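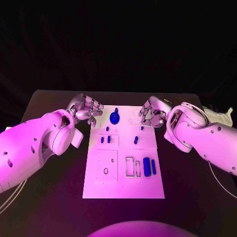
Stindale, October 2023

When a small drilling company is sold, the buyer usually asks for three kinds of things: the rigs, the contracts and the people. I want to write in favor of a fourth thing, the old paper. I mean the driller's logs, the tally books, the notes in the margin of a casing record. In the last years I have seen too much of it go to the dump, and I think we will pay for this.

I came to this trade as a grown man, from another country, with a degree in geology and an English which was mostly technical. My first employer here was Lill, a family company with 2 rigs and a yard outside Hincombe. In the back of the office there was a room with steel shelves, and on the shelves were the files of every well the family had drilled, 712 of them. I was given a desk in this room as there was no other place to put me. For the first winter I read the files, partly to learn the geology and partly to learn the language. I still say "she drilled tight" about a hard section, and my children laugh at me.

What I found in those files was not in the state records. The state has the location, the depth, the casing and the plugging report, if there was plugging. The state does not have the sentence "lost returns at 9 this morning, sent Ray for hulls, did not help much." It does not have the name of the landowner who wanted the pit on the other side of the fence. It does not say that the surface pipe was supposed to be new and was in fact pulled from another hole. A man wrote these things with a pencil because he wanted the next shift to know them.

Lill was sold in March of a year I would prefer to forget. The buyer, Zendport, was correct with us. They paid a fair price and they kept most of the crew, and I have no complaint against them in this respect. But they had a rule for records. Everything which could be put into their system was scanned, and the system had a field for depth, a field for pipe, a field for cement and so on. Comments were permitted up to a certain length. The margins of the pages were scanned badly or were not scanned. After this the paper was considered a cost, and the shelves were sold with the building.

I argued against it at the time, too politely. My manager asked me what value I would put on the files, and I could not give him a number. I now believe the question was wrong, or at least asked too early. You do not know the value of a note until somebody must go back into that hole.

And people do go back. A large part of our work today is in old wells: to plug them, to find why one is leaking, sometimes to see if there is something left to produce. I was called to such a well two years ago. It was one of ours, from before my time, but I had read its file in that first winter. I remembered there was something written about the pipe at a shallow depth, a bad joint, I believed, but I could not say at which depth. We spent 8 days on what should have been a short job. I cannot prove that the file would have saved us the time. I would have liked very much to have it on the truck.

Some of my colleagues say the old notes are unreliable. This is true. Drillers wrote when they were tired, they guessed, and a few of them lied about the footage. But an official form is also filled by a tired man, and he has even less room on it to tell you what he is unsure of. I would rather have a doubtful remark than an empty box which looks complete.

My proposal is modest. When a drilling company is sold, the contract of sale should say where the original well files will go and who can read them. If the buyer does not want them, offer them to a university, a county museum, a geological library, even to the seller's own family. Scan them in color, the whole page, including the back. And before the older hands retire, pay one of them for a few weeks to sit with the files and explain the handwriting.

I know a box of paper is heavy and that it brings in nothing this quarter. The wells are still in the ground, though, and most of them will be there after the company name is painted over on the trucks.

Yasir Swati worked for Lill as a geologist and now advises landowners and small operators on old wells.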